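Sosell Grading Workshop

The Sosell Grading Workshop is a training program for film and television colorists held each November in Jindevholm. It was started by the colorist Halvard Ljungberg and the post-production supervisor Laimutė Pärn, and lasts 5 days.

The first workshop was held in two rented editing rooms and admitted assistants from local post houses. Later ones were opened to freelancers, and enrollment is now limited to 50.
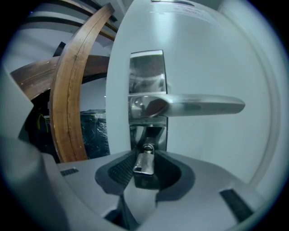

Teaching covers shot matching, skin tones, film print emulation and the preparation of delivery files. Participants work on the same short film, Evel, directed by Boris Ionescu – its 300 shots were supplied ungraded for classroom use. Each participant presents a finished version on the last afternoon.

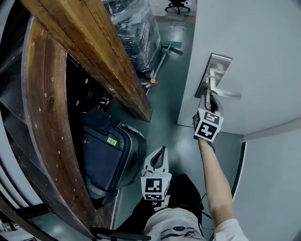 Uthai Srithong took over as head instructor after Ljungberg retired and added a unit on high dynamic range grading. The post house El Idrissi lends the reference monitors. Session recordings are kept in the workshop's archive, along with course notes written by Pärn and later revised by Ingvild Sjögren.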